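Chapter 11
Paper Before Numbers

Most bookkeeping courses begin with the ledger, as if receipts arrived sorted. I doubt any office has ever worked that way. At Droltlow, a repair shop we will follow through this chapter, the slips for August came to 147, and Han-gyeol Byun had been promised they were "all in order." Handwritten slips seldom are. 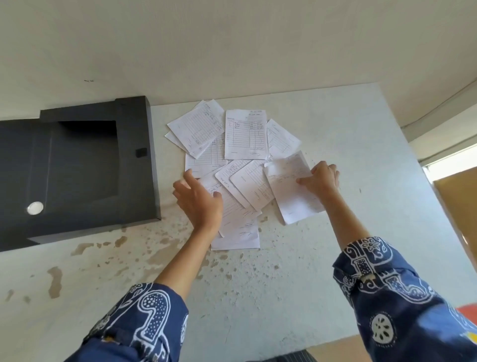
11.1 Does Sorting Save Time?

Manuals like to claim that a tidy pile halves the work. I have yet to see good evidence. A squared stack looks finished, and that is the trouble with it: small slips slide behind large forms and get skipped.
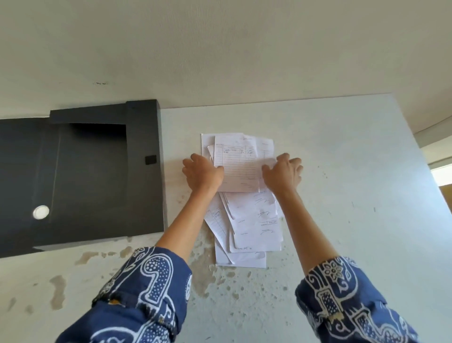
So gather the papers if you must, but check each sheet on its own before you enter anything. Look for a date, an amount and a signature. Be wary of totals added by hand. Byun reworked every one and found 3 that were wrong, including a bill from Skornholm entered as 439 that should have been much less. Exercise 1 asks you to trace that error from the slip to the ledger.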